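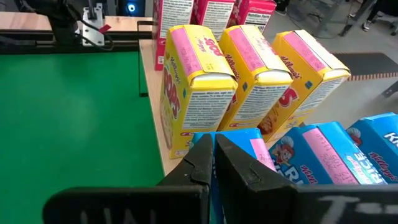
I have had the Aneck two-finger gripper for a month now, long enough to write up what I think of it. It came as the full kit: the gripper, the wrist camera that bolts on behind it, a cable set, the Condberg control software and a year of phone support. I set it up in the back half of our workshop in Lestimcombe, where we build and test small shelf-picking cells for shops and stockrooms.

Most of what we pick is boxed food. Cereal is a good test because the boxes are light, the cardboard gives when you squeeze it, and the printing is bright enough that the camera has no excuse. If a gripper crushes cereal boxes, I don't want it near anything softer.

Setup first. The gripper mounts with four bolts and the adapter plate fit our arm without any drilling. The cable is another matter. It is stiff, it comes off the side, and the clips in the kit are too small for it. I used our own. The printed guide covers the wiring well enough but skips the part where you tell the software which way the camera is facing. I spent most of a Wednesday on that before I called support. Tatu Lukumay picked up and had me running before lunch the next day. He sent a corrected page afterward, so if you buy one now, ask for it.

The fingers are the best part. They are slim enough to get between boxes that are packed close together, and the small step near the tip gives you an edge to hook over the cardboard. Our old pads were flat rubber and tended to slide up and off when the arm lifted. With the Aneck I could bring the force setting down a long way and still keep hold of the box.

I ran 126 picks over the first week, all from the same shelf, with the boxes put back by hand each time in slightly different positions. Two were outright drops. Both times the fingers had landed too close to a corner and the box twisted out. There was some denting on other boxes early on, before I lowered the force, and very little after that. I didn't keep a proper tally of dents, so take that as an impression.

The wrist camera is fine up close. It sees the fingers and whatever is between them, which makes it easy to tell why a pick went wrong when you go back through the recording. Glare is a weak spot. We have overhead lights and a glossy box lying flat can wash out. Turning the exposure down fixed it for me, but the setting is three menus deep and goes back to the default after a restart. Condberg says a fix is planned. I'd like to see it sooner.

Teaching picks by hand is the thing the sales page makes the most noise about. You drive the arm through the motion yourself, the software records it, and after enough repeats it will try the job alone. The guide suggests 20 repeats for each type of item. I needed 55 before I was happy with boxes lying on their sides, and it still hesitates when two of the same color are touching. Fuseini Asante, who shares the workshop with me, got there with fewer, but he is a steadier driver than I am and he moves slower. Slow seems to help. The software doesn't do well with quick corrections near the box.

A few smaller things:

The base is wider than it looks in the catalog drawing. Measure your shelf gap before you order.

Finger changes take one hex key and a couple of minutes.

The fan in the control box is loud. Ours now lives under the bench.

The release button is easy to hit with your sleeve – I have done it more than once.

Before this I used the Odera gripper, and people have asked how they compare. The Odera is cheaper and its software is easier to learn. It also opens wider, so for large cartons I would still pick it. For close-packed shelves the Aneck is clearly better, and the camera coming in the same kit saves a lot of bracket making.

I'm keeping it. If you only move one kind of box and the spacing never changes, you can get by with less. Next I'm going to try it on bags, starting with rice and dried beans, using the longer fingers that Condberg sells as an extra. Those are on order and I'll post again once they have been on the arm for a while.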